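Vukent Users Board > Simulated Cells > Setup and Upkeep
Thread: Wrist view drifts from real cell after finger swap

flovley_fan
Posted 6/14/23
We keep a sim twin of our kitchen cell so we can try grasps before the real arm gets a chance to ruin a countertop. Last month the real gripper got new fingers. I put the new meshes in the twin, went home pleased with myself, and now the twin grabs everything a hair short. Real cell is fine. Twin closes on the near edge of the part and squirts it across the marble like a watermelon seed.

Finger meshes are the Nidport ones, straight from the download page. Joint limits untouched. Where would you look first?

marblehead
Did you move the tool center point or only the pretty parts? New mesh does not mean new TCP. Ask me how I spent May.

flovley_fan
I moved it. 16 mm out along the approach axis, same as the real controller.

marblehead
Same as the real controller, measured from where? The Nidport files put their zero at the mounting face. The older Flovley ones put it at the knuckle. If you typed the same number into both, you have two different grippers with one name.

gravy_boat
Disagree with marblehead, and it's almost always friction. People leave the fingertip pads on the default material, which has the grip of a buttered plate. Raise it until the thing stops squirting.

marblehead
Raising friction until it works is how you get a twin that can pick up a greased bowling ball with two fingers. Then the real one can't, and everybody stands there looking at the arm like it did something.

gravy_boat
I've run it that way for two years and my arm has never complained.

marblehead
It's an arm.

onyshchenko_cell
Before you two get married: look at the collision shapes. We run the Onyshchenko cell config and the finger swap bit us there. The visual mesh updates when you swap it, the collision mesh does not. You end up looking at the new fingers and touching things with the old ones. Turn on the collision overlay and drive the tip right up next to something flat.

flovley_fan
Overlay is on and I feel a bit dumb. The collision box on the left finger is the old one. Right finger is correct. I must have swapped one and gone to get coffee.

gravy_boat
So, friction.

onyshchenko_cell
No.

flovley_fan
Fixed the left box. It still closes a little short, but it no longer launches anything. So marblehead may be right about the zero too. Can somebody write down the order you do this in? The manual spreads it over 292 pages and the finger chapter refers me to the wrist chapter, which refers me to the finger chapter.

onyshchenko_cell
This is our sheet, cleaned up a little. Pause the physics before you start or you'll be chasing an egg.

1. Save a copy of the cell file. Name it something you'll recognize when you're angry.

2. Swap the visual mesh on both fingers. Both. Open the tree and read the file name under each one.

3. Swap the collision mesh on both fingers, then switch the overlay on and check it against the visual from the front and the side.

4. Find the mesh zero. If it's the mounting face, measure the TCP from there. If it's the knuckle, measure from the knuckle. Write which one in the notes field.

5. Open the gripper, switch to the wrist view and bring the left fingertip in beside a small flat part on the counter. We use the red heart because it's thin and shows a bad height right away. Stop there and compare the tip with the TCP marker.
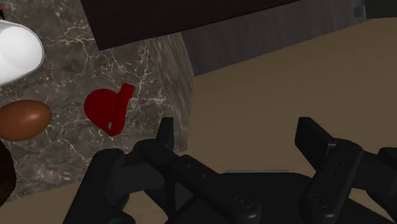

6. Close slowly with physics still paused. Both pads should reach the part at the same step. If one gets there early, go back to 3.

7. Unpause, lift, hold. Only now are you allowed to touch friction, and gravy_boat has to leave the room.

gravy_boat
I'd put 7 first.

marblehead
We know.

flovley_fan
It was the zero. My TCP was measured from the knuckle and the mesh starts at the mounting face. Ran the whole sheet again from 1 and the heart comes up and stays up. Build 556, in case anyone searches for this later. Leaving friction on the measured value.

gravy_boat
Coward.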